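Zurnico Small Items: Sorting and Tidying Jewelry on Soft Surfaces

Data card, second release
Maintainer: Bushra Kakakhel
Last edited: Sat 16 August

Summary

Zurnico is a set of 2,288 short recordings of one chore: taking small personal items out of a box lid, laying them out on a bed, and putting them back. All of it was done by people holding grippers in their hands. We collected it to find out how far current policies are from doing the same job alone. They are still a long way off, and the results below say where they fail.

The sessions were held in furnished bedrooms, with the usual bedding and clutter left in place.

What is in a recording

Each recording covers one lid of items. A typical lid mixes stiff things with limp ones, and many items touch or overlap at the start.

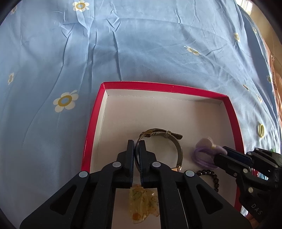
Closing on a mesh watch strap inside the tray, with a second gripper at the purple hair accessory.

Watches are the most useful items for training and the hardest to score. A strap standing up in a loop gives the fingers something to close on. The same strap lying flat on fabric often gives them nothing, and the operator has to come in from the side. Operators were told to take as long as they needed, so durations vary a lot.

Layout rules

Items go down on the sheet with space between them where possible. Order is up to the operator. There is no fixed grid — we tried one in April and dropped it, as people spent more time lining things up than picking them up. Necklaces may be left in a heap. Hair clips may face either way.

The bedding matters more than we expected. Printed sheets confuse the detector, which has offered flower centers as rings and beads. Folds also hide thin items from low angles.

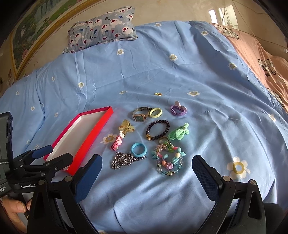
Can a machine do it yet?

We ran two policies, Hoani and Prasico, on 300 held-out lids. Both handle bangles and large hair clips well enough to be worth watching. Neither can be trusted with chains. The common failures were:

- Picking up one necklace and dragging its neighbor along
- Pinching the sheet together with a ring
- Letting go of a bracelet before it is over the lid
- Stopping early with a small charm still on the bed

Only 14 lids were finished by either policy with no help. A person does this chore without thinking much about it, so we would not call it solved on any reading of that number.

Known problems

- Lighting comes from windows and changes within a session.
- The operator's hand can be in view. Mask it if your model should not see it.
- Clear plastic beads are poorly labeled in release 1. Use release 2.
- Item weights were not recorded.

Use

Free for research. Please cite the Skeslow home tasks group and give the release number. Label corrections go to Bushra Kakakhel through the issue tracker, with the recording number in the title.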